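Sikbridge Forum > End effectors > Ernemeck finger kit, worth the money?

azarei_lab
Posted 06/06/2024
We bought the Ernemeck finger kit from Verstraete for 549, pads included. The job is moving test tubes in and out of a wooden rack. Fitting took one afternoon. The pads have small raised bumps all over and hold glass at a lower force setting than our old flat ones. My complaint is the manual, which gives the opening width for the bare fingers only.
Shahla Zarei

kumow_user
You paid too much. Kumow sells a flat rubber pair that does the same job. Bumps collect dirt and are slow to clean.

attila_o
Disagree. I ran the flat Kumow pair for 3 months and tubes turned in the grip whenever the rack hole was tight. I do agree on cleaning - ours get a soft brush and alcohol after each shift.

azarei_lab
Our setup, with the coloured tubes in the rack and the fingers open: 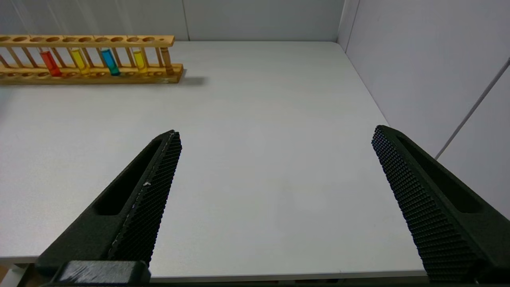 Can the pads be bought without the fingers?

Verstraete list them as a spare, in packs of 2, and they ship separately from the kit.

kumow_user
A spare pack still costs more than my whole pair. And if a tube leans in its hole, a wide approach matters more than the pad surface.

attila_o
Both matter. Open wide, close slowly, then lift 5 mm and check the force reading before the full lift. With flat pads I had to close harder to get the same reading.
Attila Oláh

azarei_lab
Will try the 5 mm check. Does anyone have the opening width with pads fitted?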